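Chapter 6
Washing at home: sorting, loading and care of fabrics

Reading time: 9 minutes

Most households wash clothes several times a week, and most of the damage done to clothes at home happens in the wash. Colours run, wool shrinks and small items go missing. This chapter follows a load of washing from the basket to the drum and back again. Drying and ironing are dealt with in Chapter 7.

You will need to know the parts of a front-loading machine. The drum holds the clothes and turns during the wash. The gasket is the rubber ring round the opening, which keeps the water in when the door is shut. The door glass is domed so that it pushes into the opening and keeps clothes away from the seal. On many machines the drawer for detergent is at the top left, but check the handbook.

A basket is the usual way of carrying clothes to and from the machine. Wicker is light and lets air through, so damp towels are less likely to smell if they have to wait. Run a hand round the inside of a wicker basket from time to time. A broken strand will pull a thread in knitted fabric.
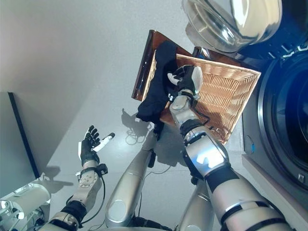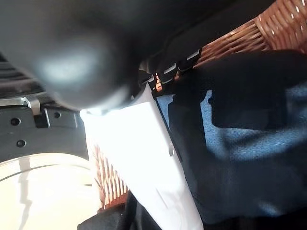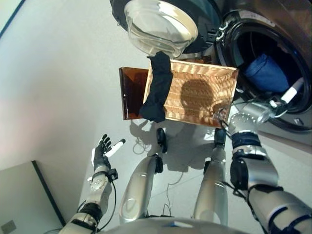
Wicker baskets, dark and blue items, and a front-loading machine.

Sorting comes first. Make separate piles for whites, pale colours and darks. Then take out anything that needs a gentler wash, such as wool, silk or fine knitwear. Read the care label on every new garment before it goes in for the first time. Empty the pockets, close zips and turn dark clothes inside out.

Socks need particular attention. They cling to larger garments, hang over the edge of the basket and slip into the fold of the gasket. Feel round the fold with your fingers before and after each load.

Spin speed is given in turns per minute. A speed of 1,000 suits most cottons. Wool needs a slower spin, or it will stretch and mat.

In the Trirkby household survey, 607 homes kept a record of their washing for the month of February. The homes recorded over 2,400 loads between them, and 490 of the homes said they sorted by colour every time. We return to these results in section 6.4, where you will compare them with a record of your own.

Before you start section 6.1, look at the labels on five garments at home. Copy the symbols into your notebook and write down what you think each one means. Keep the page, as you will correct it at the end of the chapter.

Related chapters
Chapter 5: Fibres and fabrics
Chapter 7: Drying, airing and ironing
Chapter 8: Stains and simple repairs

Romaniuk Home Studies, second edition. Copyright Dellport Press. Back to top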